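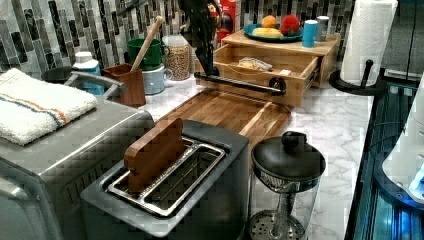

My counter, toaster side. Marble pattern, gray veining.

Stamton Home Forum > Kitchens > Does sealing a countertop do anything?

vumska_kate
The guy who quoted us wants to reseal every 3 months. He says the stuff he uses goes back to a recipe from 1835. I asked what was in it and got a shrug. Is anyone here paying for this?

drywallpete
1835, sure. I'd like to see the receipt. If it's real marble, seal it when water stops beading. If it's a printed top you're paying him to wipe it.

thongdee_tile
Disagree with Pete a little. I've done stone for years and a busy kitchen does need it more often than people think. Lemon juice will still etch it though, sealer or no sealer. Too many salesmen skip that part.

drywallpete
More often, fine. Every 3 months is a subscription.

laltulitz22
We used the same outfit, I think — van with the green stripe? They did ours in January. I put coffee on it overnight and it left a ring. They told me I hadn't let it cure. How long is cure? "Depends."

vumska_kate
Yes, green stripe! He also said any stain would void the warranty, so I don't know what the warranty is for.

mossback
My sister swears by them. Just saying.

drywallpete
Did your sister ever test an unsealed patch next to a sealed one? Otherwise all she knows is that she has a clean counter.

mossback
She has a nice counter and she's happy. Not everything is a scam.

thongdee_tile
Kate, drip some water near the sink and leave it 2 hours. If it doesn't darken, keep your money and ask him again next year.

vumska_kate
Doing it tonight. Will post.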